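Home | Research | Sections | Archive | Contact

May – Jade Doucette

Filed under: Oncology, Supportive Care

3.2 Oral intake during treatment

Of the patients enrolled at the Melwood clinic, 135 completed the food diary through the third cycle of chemotherapy. Weight loss was most frequent in the group with mouth sores, and it began earlier than we expected. The McKinnon score for nausea did not explain this difference. Patients who rinsed with the Werov solution before meals reported less pain, but their energy intake stayed low – in 80 diaries the evening meal was missing on three or more days.

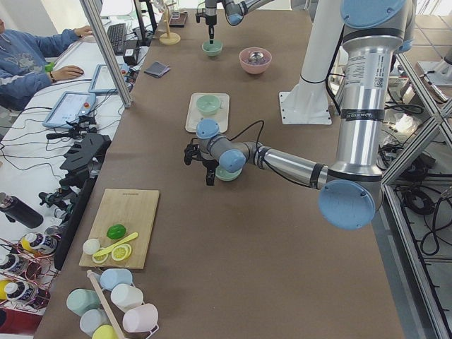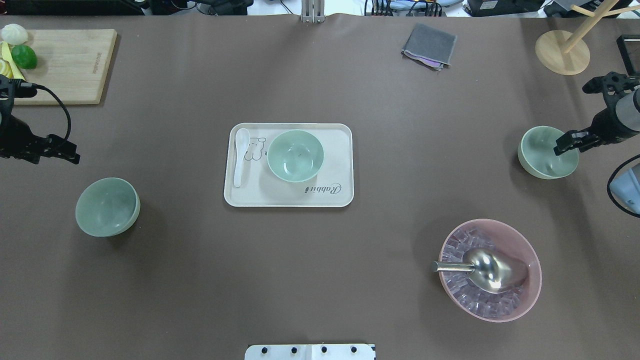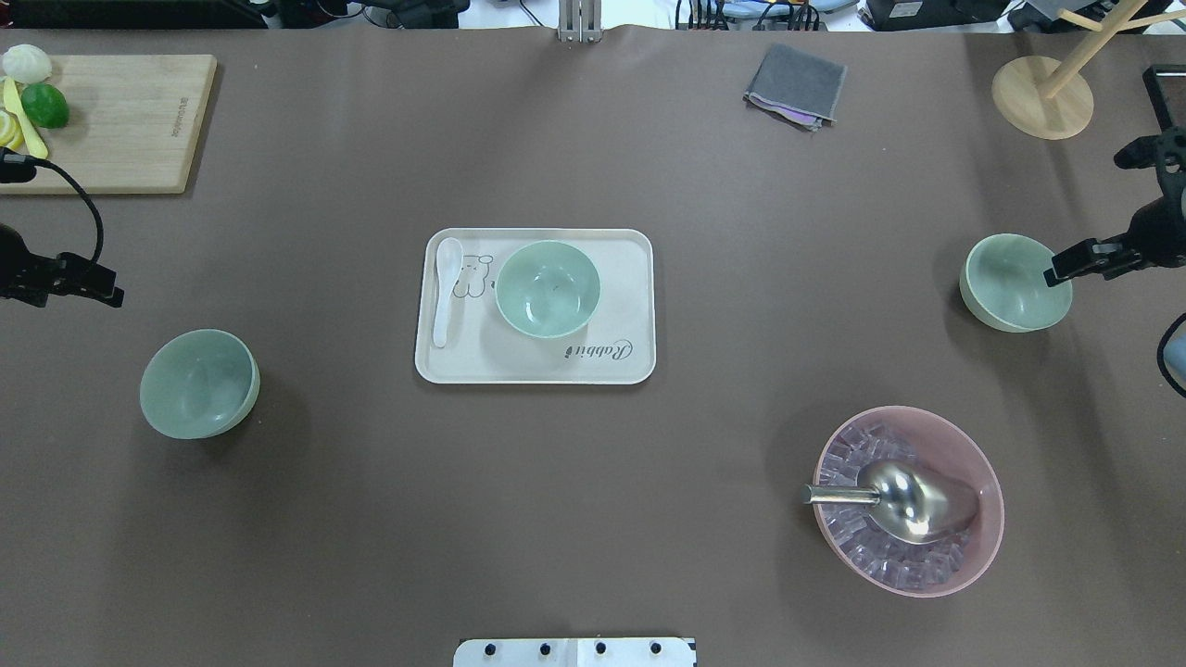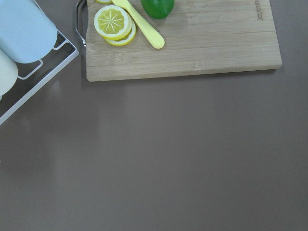 Figure 3. Tabletop with kitchen items.

Portion size was the second factor we examined. The diary asked patients to report soft food by the bowl, and this unit was understood in different ways at home. For the later cycles we therefore gave one fixed serving form, a small bowl on a tray with a soup spoon at its left side, as in the second and third pictures of Figure 3, and the nurse recorded what was left after the meal. The agreement between diary and nurse record was better in the Druva arm than in the control arm. We could not separate the effect of the drug from the effect of age, and both are kept in the model of Section 3.3.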